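Fikley 목재 표면용 하드왁스 오일 SK 시리즈

제품 개요

Fikley SK 시리즈는 실내 목재 상판, 선반, 마루의 표면 보호를 위한 무광 하드왁스 오일입니다. 식물성 오일과 천연 왁스를 주성분으로 하며, 나뭇결을 가리지 않고 목재 본래의 색조를 깊게 합니다. 도막을 두껍게 형성하는 바니시와 달리 부분 보수가 가능하므로 사용 빈도가 높은 상판에 적합합니다.

본 제품은 Skenarus 목재관리사업부에서 공급하며, 신축 및 개보수 현장과 일반 가정에서 모두 사용할 수 있습니다.

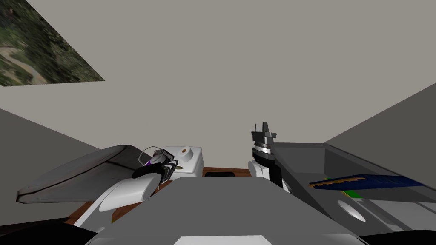

글 크리스틴 달리세이(Kristine Dalisay)
Skenarus 목재관리사업부 제품기술 담당
2026년 6월 19일

적용 대상

오크, 월넛, 체리, 애쉬 등 활엽수 원목과 무늬목 마감재에 적용할 수 있습니다. 티크와 같이 유분이 많은 수종은 도포 전에 전용 세정제로 표면을 닦아 주십시오. 기존에 우레탄 또는 래커로 마감된 표면에는 침투가 이루어지지 않으므로 도막을 완전히 제거한 후 사용하여야 합니다. 옥외 데크와 상시 침수되는 부위는 적용 대상에서 제외됩니다.

제품 규격

품명: 하드왁스 오일 SK
용량: 700 mL
광택: 무광
색상: 투명, 내추럴, 적갈색
권장 도포 횟수: 2회
재도장 가능 시간: 도포 후 3시간
사용 도구: 보풀 없는 면포, 단모 롤러, 천연모 붓

색상 선택

투명은 목재의 색을 약간 짙게 하며, 내추럴은 소량의 백색 안료를 포함하여 밝은 수종의 황변감을 줄여 줍니다. 적갈색은 체리나 마호가니 계열의 색조를 균일하게 맞출 때 사용합니다. 상판과 바닥을 함께 시공하는 경우에는 동일 제조번호의 제품을 사용하고, 보이지 않는 부위에서 발색을 먼저 확인하십시오. 벽면이 무채색인 공간에서는 붉은 계열의 목재색이 더 강하게 느껴질 수 있으므로, 시편은 반드시 시공할 공간의 조명 아래에서 비교하시기 바랍니다.

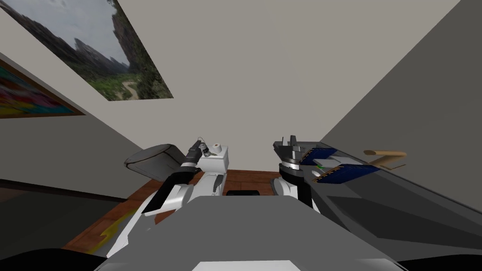 회색 기가 도는 벽면과 적갈색 목재 바닥, 벽에 걸린 풍경화와 추상화

시공 방법

표면을 나뭇결 방향으로 연마하고 분진을 진공청소기로 제거합니다. 용기 바닥에 가라앉은 왁스 성분이 고르게 섞이도록 충분히 저은 후 소량을 얇게 펴 바릅니다. 흡수되지 않고 남은 오일은 면포로 닦아내십시오. 1차 도포면이 건조되면 같은 방법으로 한 번 더 도포합니다. 시공 중에는 환기를 유지하고, 완전히 경화될 때까지 물기와 무거운 물건의 접촉을 피하십시오.

일상 관리

물기를 꼭 짠 천으로 닦고 마른 천으로 마무리합니다. 강알칼리성 세제, 연마제, 스팀 청소기는 사용하지 마십시오. 광택이 고르지 않거나 물이 쉽게 스며드는 부위는 가볍게 연마한 다음 본 제품을 소량 덧바르면 됩니다.

안전 및 보관

오일이 묻은 천은 자연발화의 위험이 있습니다. 사용 직후 물에 적셔 밀폐된 금속 용기에 보관한 뒤 지역 규정에 따라 폐기하십시오. 개봉한 제품은 뚜껑을 단단히 닫아 직사광선이 없는 서늘한 곳에 두고, 어린이의 손이 닿지 않도록 하십시오.

주문 및 기술 문의

품번: SK-39
포장 단위: 낱개 또는 박스
현장 시편 제작 및 대량 납품 문의: Skenarus 고객지원실, 담당 루크사나 아바시(Rukhsana Abbasi)
제품안전자료는 주문 시 요청하시면 함께 발송해 드립니다.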